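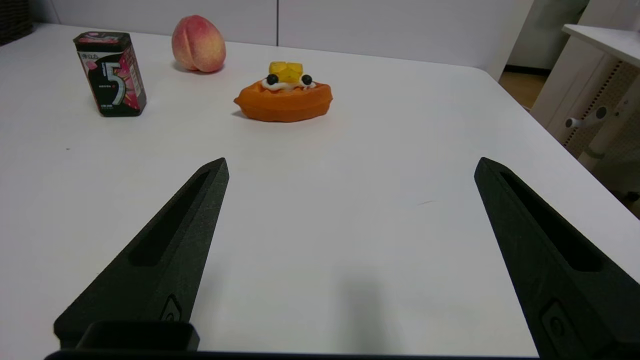
Welcome to my little table gallery! I'm Delwyn Te Moana, and for most of April I've been pulling stuff out of drawers, toy bins and coat pockets and setting it out on plain white, mainly to see what looks good next to what. I started a list in a spreadsheet and gave up at 267 items (there are probably about 1000 in the house, my sister swears it's more). I call the whole thing Plallora, after a street I used to live on.

Table, morning
Chewing gum, a peach and a toy waffle. The gum box is the dark one with the pink and red on it and that big white 5, and I love how bossy it looks standing up next to something as soft as a peach. The peach went way to the back, by the wall – pink on top, creamy yellow underneath, best colors of the month!

The waffle is my favorite, I'll admit it. It's orange with a proper grid on it, sort of a heart, sort of an oval, depending on my mood. I keep wanting to put syrup on it.

More tables are coming once I've sorted through the Wattimena boxes, which is 2 big ones of kitchen odds and ends and a lot of old newspaper. If you have a toy breakfast to go with the waffle (eggs especially, I have no eggs), leave me a note in the guestbook.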